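Lend the Good One

There is a shelf in the back room of the Crenshaw branch library where you can borrow a pressure canner, a carpet cleaner, a set of socket wrenches or a sewing machine. You show your card, sign a sheet and bring the thing back in a week. Last September the town council asked whether the shelf was worth keeping. I think it is, and I think most of the arguments made against it were arguments against a badly stocked shelf.

I have borrowed from it for 4 years. In that time I have taken home a tile cutter twice, a post level, a stud finder and a hand truck. I own none of these and don't want to. My garage is small, and the tile cutter would sit there for a decade between bathrooms.

The council's main complaint was breakage. A lot of what comes back from loan comes back damaged, and the money to replace it has to come from somewhere. But look at what was bought in the first place. When the shelf opened, the money went on the cheapest version of everything, and all of it was meant for light use by one owner. A drill that is fine for hanging three pictures a year will not last through 40 households. The second round of buying, under Imelda Mangubat, went the other way. She bought fewer things and better ones, and some of them secondhand. The sander she picked is still going out every week. The two it replaced are in a landfill.

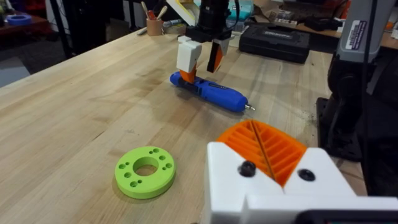 What a fair fee looks like

Bistley charges for its tool shelf and we don't. I used to be against any fee at all. I have changed my mind a little. A flat 7 dollars on the large machines, the carpet cleaner and the tile cutter, would pay for blades and belts, and it is still far less than a day's rental at the store on Route 9. Hand tools should stay free. A person who needs a wrench for ten minutes should not have to think about it, and a person who can't spare the fee should be able to say so at the desk and have it dropped without filling out a form.

I would not charge late fees. The library gave them up on books and the books still come back. A phone call works better. Jonalyn Saludo at the front desk makes those calls now, and she tells me the usual answer is that the person forgot.

The other thing I'd spend money on is repair. The whole shelf got 470 dollars for upkeep last year, and most of that went on one motor. Double it and you could pay someone to sharpen, oil and check things before they fail. A dull saw is more dangerous than a sharp one, and it puts people off borrowing the next thing.
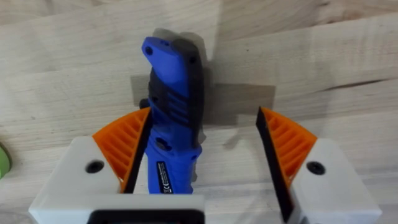 By Notburga Widmer
Opinion

Some people say that neighbors used to lend each other tools and that a public shelf takes the place of that. I grew up on a street where it worked, and I remember who it worked for. It worked for the families who had been there a long time. If you were renting, or had just moved in, or had fallen out with the man who owned the ladder, you did without. The shelf doesn't ask how long you've lived in Crenshaw.

I'd like the council to leave it open for another two years, put a modest fee on the big machines and give the upkeep budget a real number. Then they can look at the sign-out sheets and decide. The sheets are kept in a binder next to the printer, and anyone can ask to read them.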